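Ticket 197: Uvel activity log drops residents from afternoon session
Site: Trerivley (residential care, ground floor lounge)
Opened: December 28, 2024
Priority: 2
Status: Closed, monitoring

Reported problem
Staff run the Sodance seated movement session from the lounge tablet and check residents in through Uvel. The check-in screen shows everyone as present. After the session, the daily activity record lists only part of the group, and the missing residents show "No activity offered" for the afternoon. Care plan reviews pull from that record, so the gap carries over into the weekly summary. Morning sessions are not affected.

Environment
Uvel client on lounge tablet, current release. Sodance plays through the same tablet to the lounge TV. Sjöberg hearing loop amplifier on the shelf under the TV. Wireless access point in the hallway outside the lounge.

Step 1
Restarted the tablet and repeated check-in with test entries. All test entries saved. Could not reproduce with Sodance closed.

Step 2
Turned off the Sjöberg amplifier to rule out interference. No change. Amplifier turned back on and loop tested with a hearing aid on the T setting. Loop level normal.

Step 3
Checked item sign-out, which shares a sync queue with attendance. Sensory items are signed out by scanning a label, and each sign-out has to clear before later check-ins are sent.
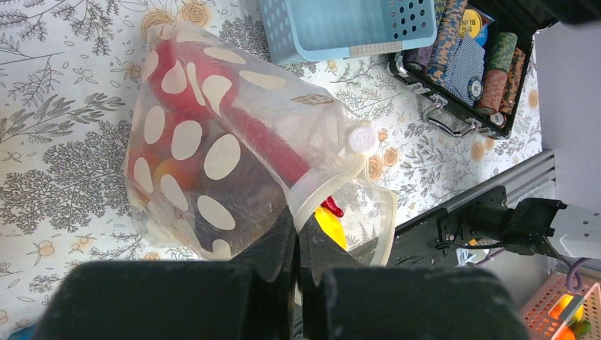 The queue held 4 sign-outs with no item code, all of them from afternoon sessions. An entry without a code is rejected by the server, and the client retries it until the session timeout. Labels are the weak point. On a clear plastic bag like the one with the white oval dots, the surface is crinkled and shiny, and a flat label will not lie smooth enough to scan. The white screw cap is round and does no better. Where a scan fails, staff press Skip, and Skip writes the blank code. Recommended a tie-on tag at the neck for bags of this kind.

Step 4
Deleted the blank sign-outs from the queue. Attendance entries behind them were sent at once. Compared the daily record with the paper sign-in sheet for the same afternoon: match.

Step 5
Read the session settings. Timeout was 900 seconds. The Sodance session runs longer than that, and the client discards unsent attendance at timeout without a warning on screen. Morning sessions do not use sensory items, so nothing blocks the queue.
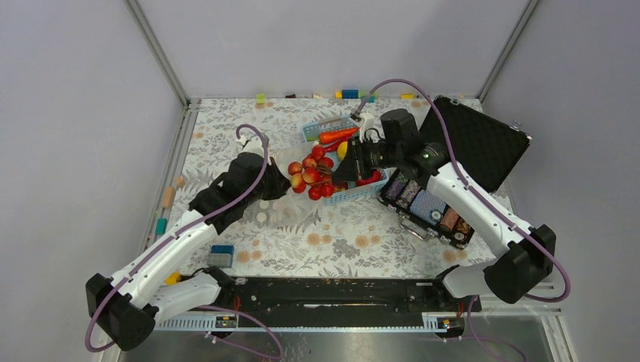 Timeout change was tested first on its own, with one blank sign-out left in the queue on purpose. Attendance was kept but not sent until the blank entry was removed. A longer timeout prevents the loss but does not clear the block. Both changes are needed.

Changes made
Timeout set to cover the full session plus cleanup.
Skip button hidden for the lounge login. Staff now pick the item from a list if the scan fails.
Missing attendance re-entered by the activities lead from paper sheets.

Open items
Records going back to August may have the same gap. Site to check paper sheets and send corrections in one batch.
Vendor request filed with Uvel for an on-screen warning when the queue is blocked.
Tie-on tags to be ordered by site.

Closing note
Next afternoon session synced in full. Reopen this ticket if "No activity offered" appears again for a resident who was checked in.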